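December, half past four, dark already

The alphabet blocks have come back up from under the stairs, where they have lived since the move from Trastlow in a biscuit tin that no longer shuts. I had meant to give them away. Instead I have spent most of an afternoon with them, and the tax return remains where it was.

I tipped a few out on the table to see what we still had. A yellow one landed crooked, as it always would, and there was the Y, which must be the least useful letter in the box unless you are spelling YES or YAK.
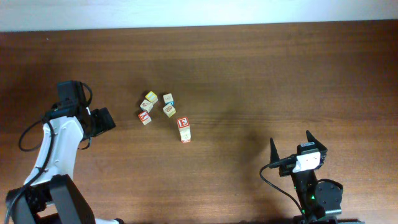 Seven to begin with. The Y on its red face.

The trouble with alphabet blocks is that they were plainly designed by someone who had never tried to spell anything. Each has a letter, a number, a picture and something carved, and the side you want is always the one facing the wood. You turn it over to find the letter and lose your place in the word. I tried for GULBERG, the name of the old house, and gave up for want of a second G. Then I tried the shorter SKISOW, where we had that wet fortnight, and there weren't enough S's for that either. Whoever packed this set did not holiday where we did.

So I dropped the spelling and went for straightness. A row, shoulder to shoulder, letters towards me. There is more satisfaction in this than a grown person ought to admit. Push one along with a fingertip, and the next has shifted a hair, and you go back to the start like a man painting a bridge.
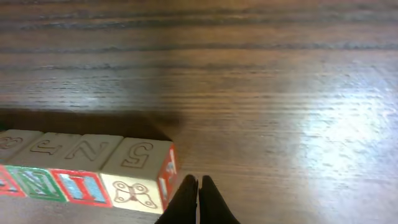

My sister, by telephone, is of the view that a row is no use to anyone and that blocks are for towers. She says we once got ours up to the height of the piano stool, and that I was the one who knocked it down. She wants them sent to her if I'm only going to line them up. I said I would think about it, and have thought about it, and no.

Besides, I looked up what they go for. A Hrytsenko set, complete and in its own box, was listed at 200 pounds. Mine is in a biscuit tin and a long way off complete, so I put its value at roughly 2 pounds, one of them for the tin.

I broke off for tea and came back with the idea of sorting them by colour,

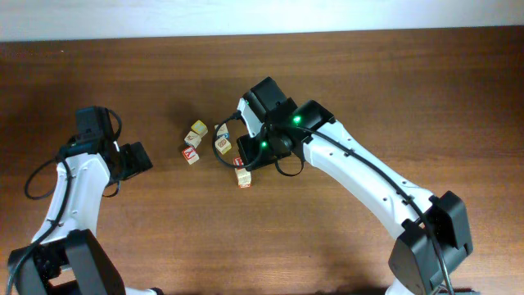 which lasted about as long as the tea did. A block with a red side also has a green side, and belongs with everybody. I made a pile, doubted it, made a smaller one, and ended up with the same muddle in two places.

Before supper, then, a short row again, and the leftovers wherever they liked. I've decided that five in a line is a perfectly respectable result for an afternoon. 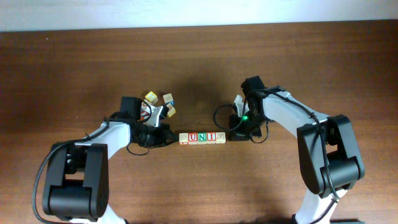
Later, ten o'clock

Looked under the stairs for the missing blocks. Found a bicycle pump, the good scissors and one roller skate. The tin still won't shut – I have put a rubber band round it and stood it on the tax return.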